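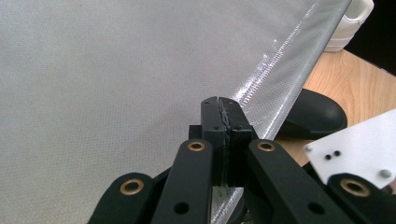
Figura 1. Pinza manual cerrada sobre el borde doblado de una tela gris con una cara brillante.

Tema 4. Enseñar una tarea al robot: guiado a mano, teleoperación y pinza manual
Apuntes de la asignatura Robótica de manipulación. Prof. Zbigniew Adamczyk

4.1. De qué trata el tema

En el tema anterior programamos trayectorias punto a punto. Con piezas rígidas y posiciones conocidas es suficiente. Con una tela no sirve: la forma cambia cada vez que se agarra y no hay un modelo sencillo que diga dónde va a quedar el borde. En estos casos se recurre a la demostración: una persona hace la tarea, se registran los datos y con ellos se entrena una política.

4.2. Tres maneras de demostrar

Guiado a mano (enseñanza cinestésica). El operador toma el brazo y lo mueve con los motores en compensación de gravedad. Se registran los ángulos articulares. Es fácil de aprender, pero el cuerpo del operador suele tapar las cámaras fijas y los movimientos con dos brazos resultan incómodos.

Teleoperación. El operador maneja un brazo maestro o unos mandos y el robot repite el movimiento. Los datos quedan ya en el espacio del robot. A cambio, se pierde tacto y se trabaja más despacio. En la práctica 2 el montaje Nowicki se usa en este modo.

Pinza manual instrumentada. El operador lleva en la mano una pinza parecida a la del robot, con una cámara montada encima. No hace falta tener el robot delante durante la grabación. La trayectoria se reconstruye después a partir del vídeo y de los sensores de la pinza, y hay que comprobar que el brazo real pueda alcanzarla.

4.3. El agarre del borde

En la figura 1 los dos dedos están juntos y pellizcan el pliegue. La cámara ve los dedos y la zona de contacto, que es lo que interesa para aprender el agarre. Las barras negras del mecanismo también entran en la imagen y ocupan buena parte de la zona inferior; la red tiene que aprender a no hacerles caso.

Dos observaciones sobre el material:
- La cara gris es mate y refleja la luz de manera uniforme. Un desplazamiento pequeño sobre ella se detecta mal si la textura es muy regular.
- La cara brillante produce reflejos que cambian con el ángulo de la cámara. Conviene grabar con más de una iluminación.

4.4. Protocolo de grabación (práctica 3)

1. Calibrar la apertura de la pinza: abrir del todo, cerrar del todo, repetir.
2. Empezar cada demostración con la pinza abierta y la tela dentro del campo de la cámara.
3. Acercarse al borde sin giros bruscos de muñeca.
4. Cerrar, esperar un instante y levantar.
5. Soltar y recolocar la tela en otra posición antes de la siguiente toma.

Cada grupo entrega 21 demostraciones válidas. Se descartan las que pierden el seguimiento de la cámara. Los agarres fallidos se guardan aparte, con la etiqueta "fallo". El conjunto Pistadora, disponible en el aula virtual, contiene 500 demostraciones de años anteriores y puede usarse para el preentrenamiento.

4.5. Errores frecuentes

Demostraciones demasiado parecidas. Si la tela parte siempre del mismo sitio, la política memoriza el recorrido. En el ensayo del laboratorio Wirkevska se pasó de 8 posiciones iniciales a 94 sin tocar la red, y la mejora se notó sobre todo en los pliegues cercanos al límite de la mesa.

Pausas largas. El operador duda, la pinza se queda quieta y el modelo aprende a quedarse quieto. Recortar antes de entrenar.

Desfase entre vídeo y apertura. Se revisa con la toma de calibración del paso 1.

Para la próxima clase: leer el guion de la práctica 3 y traer instalado el programa Vomville.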